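# Chapter 6: Giving the Arm a Hand

By now you have an arm that moves. It swings, it reaches, it stops more or less where you told it to, and if you're anything like me you have spent several evenings making it wave at people. Lovely! But an arm that can't pick anything up is only half a machine, and this chapter is where the other half goes on.

We're going to fit a two-finger gripper and a small camera at the wrist, and then teach the pair of them to take hold of a bottle. It sounds like a modest goal. I promise it won't feel modest the first time it works – I shouted loudly enough to bring people in from the lathe room next door.

The build follows the one we made in the shared workshop at Dramanthorpe, where the arm is known as Pralturska (the name was on the crate its base was made from, and it stuck). Yours may be larger or smaller. The measurements in section 6.2 are for ours, so check them against your own wrist plate before you drill.

## Before you start

You'll need the finished arm from Chapter 5, the two finger blanks, a small servo, the camera and its bracket, and a bottle. Leave the bottle empty for the first few sessions. We ignored this advice when it was given to us, and the notebook from that week is still wrinkled.

Set aside some 18 hours for the whole chapter, spread over as many evenings as you like. The cutting and filing goes quickly. The wiring goes less quickly, and the tuning takes as long as it takes.

## What the wrist sees

A camera on a stand gives you a nice steady view of the bench, right up to the moment when the arm gets in the way of the very thing you want to look at. A camera at the wrist travels with the fingers. It keeps them in view during the grip, and that is when you most want to know what they are up to. The price is blur. When the wrist moves, the whole background moves with it, and a quick swing can smear half the workshop into streaks.

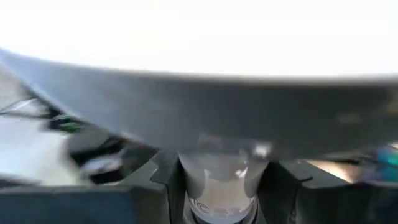

Dzintra Tamošiūnaitė read a draft of this chapter and wrote in the margin that beginners always blame the camera for blur when they ought to be slowing the arm down, and could I please say so in large letters. So: SLOW THE ARM DOWN. Halve the speed for the last stretch of the approach, then halve it again if you need to. She also thinks I should have put this in Chapter 2, and she may be right.

Even in a streaky picture you can often still use the part that matters. Anything held between the fingers travels with the camera, so it tends to stay sharper than the room behind it. We'll lean on that heavily in section 6.4, where the program looks only at the space between the fingers and ignores everything else.

## Why the fingers have steps

Our first fingers were flat. They held a block of wood beautifully and a round bottle hardly at all, as it could roll sideways with nothing to stop it. Cutting a stepped profile into the inner faces gives a round thing more places to rest. It took us 17 pairs to settle on a shape we liked, and the reject box is still under the bench if anyone wants a very odd set of bookends.

Start with the pattern at the back of the book. Cut both fingers from the same sheet, clamp them together and file them as one piece, so that they match. Round off the sharp corners with fine paper, then close them by hand on your bottle before you go anywhere near the servo.

Get the bottle out now and we'll mark up the blanks.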